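Dekinard opens second round of demonstrations for its fruit-sorting model

Plondano - Dekinard has started the second round of recording for Zanum, a learning system meant to pick up and place small grocery items on request. The company says the new set will have 1,364 demonstrations when it is done. The first round, finished in May, ended with 1,117.

The work is being done at the company's site in Plondano, on a table with a dark cloth and a plain wall behind it. The items are a toy banana, a bunch of artificial grapes and a small drink carton.

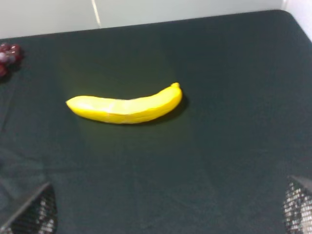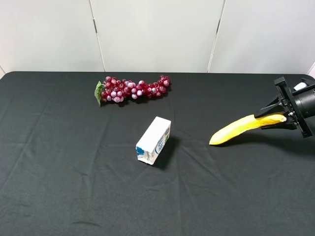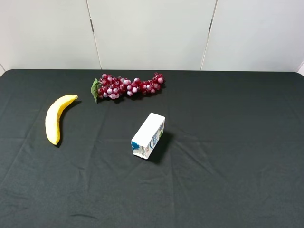 Each demonstration is one attempt at one instruction, such as "move the banana to the right side" or "put the carton behind the grapes." A person guides the arm from a control station next to the table. The system stores the views from the cameras, the position of the arm and the opening of the gripper, along with the instruction as it was typed. The model is later trained to produce the same kind of motion when it is given the views and the sentence.

Nhàn Ung, who runs the recording work at Dekinard, said the first round taught the team that the layout of the table has to change more often than they had planned. Operators had been putting items back close to where they started. A model trained on that data did well as long as the banana was in its usual spot and reached for the same spot when it was somewhere else.

"It had learned the table," Ung said. "We wanted it to learn to look at the banana."

For the second round, the starting layout comes from a printed sheet, and the operator sets the items by hand before each attempt. The sheet gives a position and a direction for each one. Ung said it slows the work down by a noticeable amount, and that operators who were used to the old pace complained about it for the first few shifts. The sheets have since been shortened to one line per attempt.

The banana is the item that gets the most instructions. It can be gripped at the stem end or across the middle, and the arm has to turn its wrist differently depending on which way the fruit is lying. Operators are told to use both grips. In the first round nearly all of them went for the middle, and the model did the same even when another item was in the way.

The carton has its own problems. It slips if the fingers close on an edge, and it dents. Dekinard keeps spare cartons and swaps one in when the corners get too soft to hold their shape. Worn cartons are used for part of the set on purpose, Ung said, so the model will have seen some before it meets one in a store room.

The grapes are mostly there as something to work around. They have fewer instructions of their own, and a grip that catches only a few berries counts as a failed attempt even if the bunch moves.

Failed attempts are kept. They are marked and stored apart from the main set, and the company has not decided whether to train on them. A smaller group of recordings, in which the operator misses and then recovers, will go into the main set. Ung said the first version of the model had no idea what to do after a miss and would often carry on to the drop-off point with nothing in its fingers.

Recordings are checked by a second person before they are accepted. The checker watches each one at double speed and reads the instruction against what was done. The most common reason for sending one back is a mix-up between left and right, because the operator's side of the table and the camera's side are not always the same. Instructions are now written from the camera's side only, and there is a note about it taped to the control station.

Cao, a software firm that works with Dekinard, is handling storage and the training runs. It plans to train one model on the first 1,000 accepted recordings of the new round and compare it with a model trained on the full set. The test will use layouts that do not appear on any of the operators' sheets. Both models will get the same instructions in the same order.

Dekinard has not said when Zanum will be offered to customers. The company makes sorting equipment for small distributors, and it has said that the first use would be in repacking, where a few loose items have to be moved from one tray to another. Real fruit will be part of a later round. Ung said toy items were chosen for this stage so that the same objects could be used from the first recording to the last without going bad.

Recording runs in 2 shifts, the first starting at 7 a.m. The company is looking for additional operators for the later shift. No background in robotics is required, and new operators practice on recordings that are thrown out before theirs begin to count. Applications are taken at the front desk of the Plondano site.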